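Crane lift records, Pesville wind farm

Hi, and thanks for opening the readme first (most people go straight for the spreadsheet and then email me). I've put together the lift records from the Pesville job, where Brokavix had two crawler cranes putting up towers and blades through a pretty gusty summer. I was the lift planner on site, so most of the notes column is me talking to myself.

What's in the folder

lifts.csv has one row per lift, about 3,000 of them. Small stuff like toolboxes and generators is in there too, so filter on "class" if you only care about tower sections, nacelles and blades.

wind.csv is the anemometer log from the boom tip, averaged over 20 seconds. Times are local and I never fixed the daylight saving jump, sorry! Match on shift number and you'll be fine.

delays.csv is my favourite. Every time we stood down, somebody wrote down why, and I've kept the wording apart from swearing and people's names.

Bronisława Cieślak did the first pass of typing up the paper lift sheets and caught a whole run where metres and feet had been swapped. If a radius looks odd to you in the January rows, it's probably right now, but check it against the "sheet" column anyway. 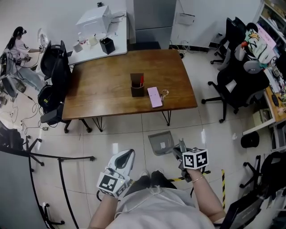

Table with a pen holder, phone and keychain.

Things that will trip you up

Loads are in tonnes and include the hook block and rigging. The Sastside sheets (that's the laydown yard down the road) left the rigging out, and I've added it back wherever I knew which spreader bar they used. Where I didn't know, the "rigging" cell is blank and the load is as written.

Crane B was re-rigged with a longer boom partway through, so don't plot its whole season as one line. I did that once and spent an evening wondering what had happened to our capacity.

There are 900 rows with no finish time. The night crew under Campbell logged starts only, and I didn't want to guess.

Using it

Help yourself for teaching, planning or plain curiosity. Please don't use it to set wind limits for a real lift, the crane's own chart is the only thing for that. If you spot a mistake, send me the row number and what you think it should say. I'm slow, but I do get to them, and fixes go in changes.txt with the old value beside the new one.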